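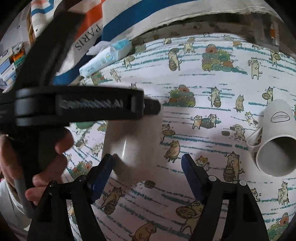

Off-white cup and white mug, on the patterned cloth.

Mug audit, June. Thread. Every cup in the apartment comes off the Vosel shelf and gets sorted on cloth before anything goes back up.

Ground rules: cloth goes down first, folded double if the surface is hard. Glazed rims chip on contact with each other, so I leave a gap of 2 inches.

Mugs with handles lie on their sides, handle flat to the fabric. A handle is a decent chock - a plain cup has none and will roll if the cloth is pulled tight. Leave some slack.

Shelf clearance is 9 cm. Anything taller moves to the Damgaard cabinet, where the hinge still sticks.
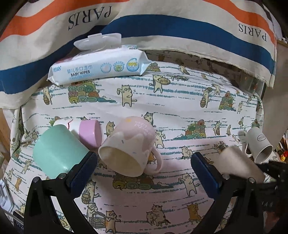 Shelf Notes, no. 3

Cat-print fabric this time. The big pink and cream mug with the drip pattern takes the most room, handle included. Mint-green cup and the white and lilac one sit next to it and should share a row.

Baby wipes are for dust on the outside only. Insides get hot water and dish soap, 60 seconds each, then a rinse.

The striped PARIS canvas has a frayed edge. Zigzag stitch, short length, before it goes near a washing machine.

Open item: the Urkodmont hooks. Rated for mugs, but the opening is too narrow for a thick handle. I may file one down and measure again.

Fukton shelf liner gets cut tonight - will post the template.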